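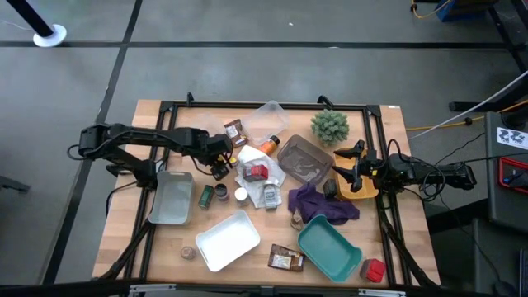
4 min read

Comparing Two Booking Models for Small-Group Coach Tours: Flundgate to Lougher
Tourism Operations, final project report
October 11, 2024

1. Purpose

The project compared two ways of selling seats on a multi-day coach tour from Flundgate to Lougher, with one overnight stop at Stodine. Model A fixes the departure date and runs at any load. Model B runs only once a minimum number of travellers has paid a deposit.

2. Route and costs

The route is 400 kilometres one way. Fuel, driver hours and coach hire were treated as fixed for each departure. Rooms, breakfasts and the ferry fare at Alleck were treated as variable. Fixed costs came to $1,343 per departure, and this figure was held constant in every run of the spreadsheet. 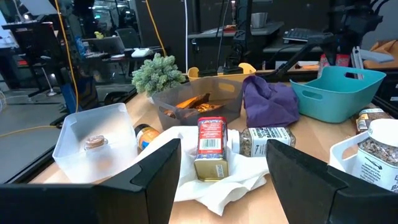
Figure 1. Tin and spice jar on a white cloth napkin.

Meals other than breakfast were left out. Travellers on this route usually buy their own lunch, and prices at Stodine vary too much by season to be useful.

3. Method

Demand was simulated over 1,015 departures for each model. Group size was capped at the number of seats in the coach, less one for the guide. The Model B minimum was set at 5 paid deposits, with a cut-off two weeks before departure. Cancelled tours were refunded in full – no credit notes were modelled.

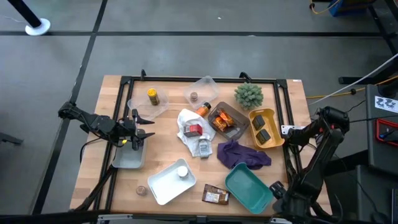 4. Results

Model A ran every departure but lost money on the smallest groups, mainly in November, when the Alleck ferry moves to its winter timetable. Model B avoided most of those losses. Its weak point was the cut-off: a tour one deposit short was cancelled even where late bookings would have filled it.

Moving the cut-off one week closer reduced cancellations. It also left less time to release rooms at Stodine without a fee, and the two effects nearly balanced.

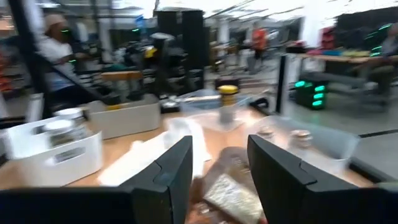 5. Limits

Demand was assumed to be independent between departures. A cancelled traveller was not moved to a later date, although a real operator would probably offer this. The colour-coded load tables are in Appendix B, and the room release terms are in Appendix C.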